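Minutes, March meeting of the Strebel Street Use-Less Group

Taken by me, Annelies, again, so blame me for the spelling. We started at 7:10 because the side door was locked and I had the wrong key.

Present: six of us. Gion Zürcher chaired. Apologies from the Drekley household, who are all down with a cold.

Last month's minutes. Read and accepted with one fix. I had written that Gion's gas use was down for the winter and he says it was his electricity. Gas went up a bit, he's not happy about it, and he'd like that on the record too.

Electricity. We went around the table with our meter readings. Gion did 300 kWh for the month, his best since he joined, and he puts most of it down to unplugging the second fridge in the garage. I was higher than that and I know exactly why (space heater, home office, cold feet). Two people forgot to read their meters and will send me numbers by Monday. Please read the meter on the same day each month if you can! I spent a whole evening trying to compare a 26-day month with a 34-day month and I don't want to do it again.

We talked for a long time about whether a household of one should be measured against the same target as a household of five. I said yes, per person, same as we've always done it. Gion thinks the first person in a house should count extra, as you heat the living room whether there's one of you on the couch or four. There's something in that. He will write up a version of the formula with the first person weighted and we'll try it on last year's figures before we vote on anything.

Water. Nothing much. The Olent shower timer has been to two houses so far and comes to me next. It beeps at four minutes and the general feeling was that four minutes is fine in July and mean in March. Somebody asked if we can count rain barrel water as zero and the answer is still yes, if it only goes on the garden.

Trash. This is where we got stuck last time, so Gion brought his kitchen scale to show how he does it. He weighs the bag at the door on the way out and writes it on the calendar. I've been guessing by how it feels in my hand and it seems I've been flattering myself. From April we all weigh. Bathroom scales are fine - stand on it with the bag, then without, and subtract.

Recycling doesn't count toward the trash number but we agreed to note it in a separate column, mostly out of curiosity.

Buying new. The rule stays as it is: secondhand counts at a tenth of the price, new counts in full, food and medicine don't count here at all. Question came up about gifts. If I buy a new toy for my nephew, is that mine or his mother's? We decided it belongs to whoever paid. Gifts you receive are free, and before anyone gets ideas, you can't swap wish lists with your neighbor to get around it (yes, it was suggested, no, I won't say who). 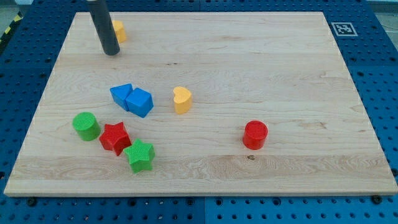 Plastic shape-sorter blocks on a maple board.

Swap table. We're doing it again in the spring, same place as before if we can get the room. Toys, kitchen things and books. No clothes this time, we were still finding homes for the sweaters in June. I'll ask about the room and Gion will do the flyer. Anything left at the end goes home with the person who brought it, and I'm going to be strict about that.

Food. We ran out of time for the food sheet. Everyone agrees the three columns (local, dry bulk, everything else) are a pain to fill in, and nobody had a better idea ready. Carried over to next month, first item, so it doesn't get squeezed out again.

The spreadsheet. I moved it over to Kulov and it took me most of a weekend. The old one still opens but please don't type in it. If your row shows a percentage over 1,000 you've put dollars in the kWh box, and I can fix it if you write to me.

To do:
Gion - weighted formula, flyer
Annelies - room, shower timer, chase the missing readings
Everybody - weigh your trash from April

We finished at 8:50. Next meeting is at Gion's, bring your own cup.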